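4/14/19

Three weeks of the same record, and I still can't get past track four without stopping whatever I'm doing. If you've been reading this blog for a while you'll know I go through phases (the accordion winter, sorry about that), but this one feels like it might stick. The album is called Parri, it's by Rhiannon Skyrme, and it came through my door in a padded envelope from a tiny label called Rorkico, with a handwritten note I've now managed to lose.

I'd heard her once before, in November, at the old chapel in Ramville. She was first on a bill of three and I'd only gone for the headliners. She walked out with a small harp, said good evening so quietly that half the room kept chatting, and then sang a lullaby with no accompaniment at all. The chatting stopped. I bought a badge afterwards as there was nothing else on the table, and I've been waiting for a proper album ever since.

So, the record. Eleven songs, most of them traditional, three of her own. The traditional ones are the sort you half know from school or from somebody's gran, but she slows them right down and leaves gaps where you'd expect a chorus. The first time through I thought the CD had stuck! It hadn't, she just likes a pause.

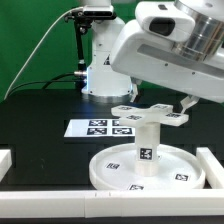 Is it all sung in English?

Mostly. Two of the songs are in Welsh and one is a mixture, with the verses in English and the refrain in Welsh. The booklet has all the words side by side, so you can sing along badly in either, as I have been doing in the car.

The other name to know is Ottilie Gasser, who plays the cello and also produced the thing. I'd never come across her before, and now I'm working my way backwards through everything she's done. Her cello comes in on the second song very low down, so low that I thought it was the fridge, and by the end it's carrying the tune while Rhiannon hums over the top. I don't know much about how records are made, but this one sounds close, if that makes sense. You can hear fingers on strings and a chair creaking, and somewhere in track six there's a door. My brother says that's sloppy. I like the door.

My favourite is still track four, which is called Gitano and is one of her own. It's nearly nine minutes long and has one verse, sung three times, each time a bit higher. On paper that sounds dreadful — I'd have skipped it myself if I'd read that first. But there's a bit after the second time round where the cello drops out and the harp goes on alone, just four notes over and over, and I've had those four notes in my head at work, in the shower and all the way round the supermarket.

I'm less sure about the last two tracks. There's a drum on one of them, a big thumpy thing, and after so much quiet it gave me a fright. The closing song has a children's choir, and I'm afraid I've never got on with children's choirs. Plenty of people will love it. A lady in the comments under my last post has already told me I have no soul, so let's leave that there.

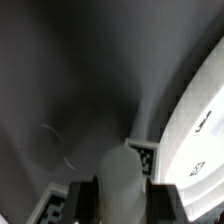 The live show

I went back to see her last week with the whole band (well, four of them) in the upstairs hall at the library. It holds 60 and I'd guess there wasn't a seat going spare. My ticket was number 22, which put me in the second row behind a very tall man in a hat. He took it off when asked, so thank you, tall man.

They played the album straight through in order, drum and all. The drum works much better in a room, I'll admit that. You can see it coming for a start. Gitano was even longer than on the record and at one point Ottilie simply put her bow down and listened for a minute or so with her eyes shut, and so did most of us.

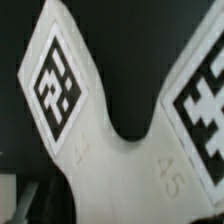 Then came the interval, which went on a good while, and then a second half of older songs I didn't know, including a funny one about a goose that had the whole hall joining in. Rhiannon is a much chattier person now than she was at the chapel. She told a long story about leaving her harp on a station platform and I could have listened to another hour of it.

I asked at the table about vinyl and was told there's a small pressing on the way, 234 copies, an odd number that has something to do with the size of the boxes. I've put my name down. If you want one I'd get a move on, though the CD is perfectly good and has the better booklet.

Next up I've got a stack of piano things to get through, and I still owe you that post about my uncle's old tape collection. Soon, I promise. In the meantime, if anyone knows where I can find Ottilie's first solo album for less than the silly price I saw last night, please leave me a comment!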